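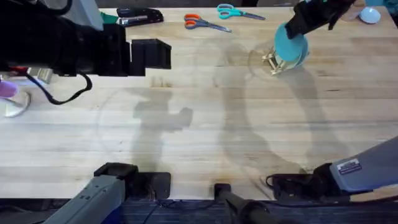 *Rizzi table, maple top*

Butcher-block work table from Sestdale. The top is made of long, pale strips running the full width.
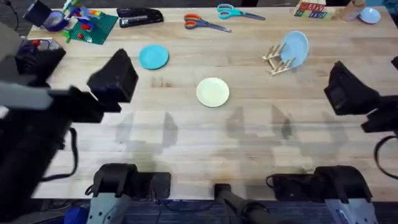 It suits dish storage, crafts or desk work. Wipe with a damp cloth and oil every May. Load limit is 300 pounds.

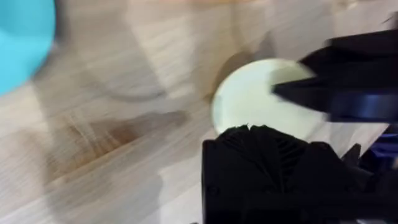
## Ordering

Item 810. Ships from Jorkbridge in 9 days. Dish rack, plates and scissors sold separately.

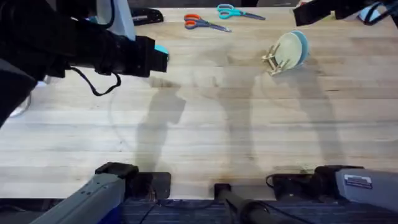
*Wooden dish rack with round plate*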